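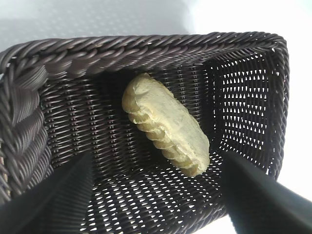
Stendska Releases Wadura 2, Grasp Planning Software for Baskets, Bins and Other Awkward Containers

03/08/2019

Stendska is very happy to announce the release of Wadura 2, the new version of our grasp planning software for robot arms with a camera at the wrist. It is available from today to all current license holders, and to anyone else who would like to come and try it.

Those of you who have followed us for a while will know that Wadura began life as a tool for picking parts off flat tables, and it did that job nicely for a good many customers. Then the bakery and food service people started calling, and they wanted to pick out of baskets. A woven basket is a hard thing for a robot to look into. Light comes through the gaps in the weave, one wall can be bright white while the wall beside it sits in shadow, and a pale roll or pastry lying on the bottom may fall right where the two meet. Our old software would often take a row of glowing holes for an object, or lose the edge of the bread altogether, and we heard about it (kindly, for the most part!).

Wadura 2 handles this in a new way. The perception module now learns the repeating pattern of the weave first and sets it aside, so that whatever breaks the pattern stands out as something that might be picked up. The planner then looks for the long direction of the item, turns the wrist to match, and checks the path of both fingers against the rim and the walls before the arm goes down. If the space is too tight on one side, it will try another angle, and if it can't find a safe one it stops and asks the operator for help.

We tested the release in our own workshop on 386 basket and item pairings, using soft baked goods and stand-in pieces of many shapes. With the previous version, 128 of those pairings needed a person to step in at least once. With Wadura 2 that number came down to 54, and we are still working through the ones that are left. Most of them involve items pressed up against a corner, and we expect to have more to say about corners in December.

"I spent a large part of this project looking at wicker, and I have grown very fond of it," said Kenza Mansour, who leads the planning team at Stendska. "What I wanted was for the person running the robot to be able to see why it chose a certain grasp. So now you can open the wrist view, see the grasps it considered, and change the order yourself if you know your product better than we do, and you probably do."

The release also includes Pututance, a small companion tool for replaying recorded picks at a desk, with no arm attached. Teams can load up to 200 recordings at once, change a setting such as finger opening or approach height, and see how the plan would have differed. Our friends at Benkirane, who have been trying early builds since the spring, asked for this one again and again, and we thank them warmly for their patience and for their very long emails.

Wadura 2 is a free update for customers with a current support plan. Settings files from the earlier version will open as they are, though we do suggest running the camera calibration again before the first pick. Anyone who would like a demonstration is welcome to write to the Stendska customer desk, and do please tell us what kind of container you are picking from.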